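Una tarde de viernes en el taller de robótica de Sotbridge

Llevaba meses prometiéndole a mi hermana que iría a ver lo que hacen los chicos del club de robótica de Sotbridge, y entre una cosa y otra (la mudanza, la gripe, el coche que no arrancaba) no encontré el momento hasta el 29 de enero, que además era jornada de puertas abiertas y daban chocolate caliente en la entrada. Fui en tren, 20 minutos desde Gotness, con la bufanda hasta las orejas y muchas ganas.

El club se llama Folov, y este curso el proyecto es de los que suenan facilísimos hasta que te lo cuentan bien: que el brazo coja piezas de madera de una mesa, de una en una, y las deje donde toca. Bloques con letras, de los que teníamos todos en casa de pequeños, y una caja de encajar formas. En la pantalla se veía la pinza muy de cerca, con un bloque entre los dedos.
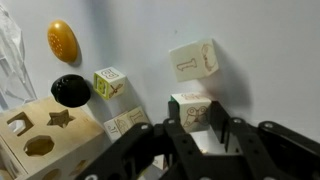 Tiempo de lectura: 2 minutos

Me quedé un buen rato mirando ese bloque, con su juguete de ruedas dibujado en la cara de delante, porque me pareció una preciosidad y porque los alumnos hablaban de él como de un viejo conocido. Una chica de segundo me explicó que lo difícil viene antes de cerrar la pinza: decidir por dónde entrar cuando las piezas están amontonadas y cada una mira hacia un lado. Lo contaba con las manos, haciendo de pinza ella misma, ¡y así lo entendí a la primera!

La profesora, Sille Laxdal, deja que se equivoquen mucho. En el cuaderno del grupo tienen apuntados 1.292 intentos desde que empezó el curso, con su resultado y a veces con un comentario al margen, y 133 son de un solo alumno, que al parecer no sabe irse a casa. Me dejaron hojearlo y confieso que leí más comentarios que números.

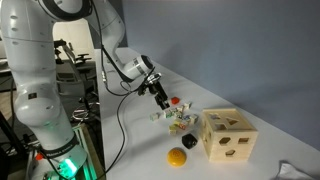

Sille Laxdal

Después vino la parte que más me gustó, la de preguntar. Había un señor que quería saber si aquello serviría para recoger la cocina, y le contestaron muy en serio, con paciencia, hablándole de luces, de sombras y de lo mucho que cambia una tarea cuando mueves un objeto dos dedos. Yo pregunté por la caja de formas. Me dijeron que encajar una pieza en su hueco lo dejan para febrero, que de momento bastante tienen con los bloques, y que el equipo anda dividido entre empezar por la estrella o por algo más sencillo. 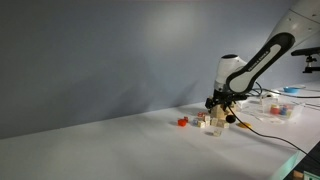
La pinza sobre los bloques de madera, taller de Folov

Antes de irme firmé en el libro de visitas (me tocó la línea 123, con una letra horrible por culpa de los guantes) y me tomé un segundo chocolate, que nadie me negó. La próxima sesión abierta la hacen en Son, en la biblioteca, y hay que apuntarse escribiendo al club porque el aforo es pequeño. Yo ya he mandado el correo, y he pedido dos plazas para que esta vez venga también mi hermana.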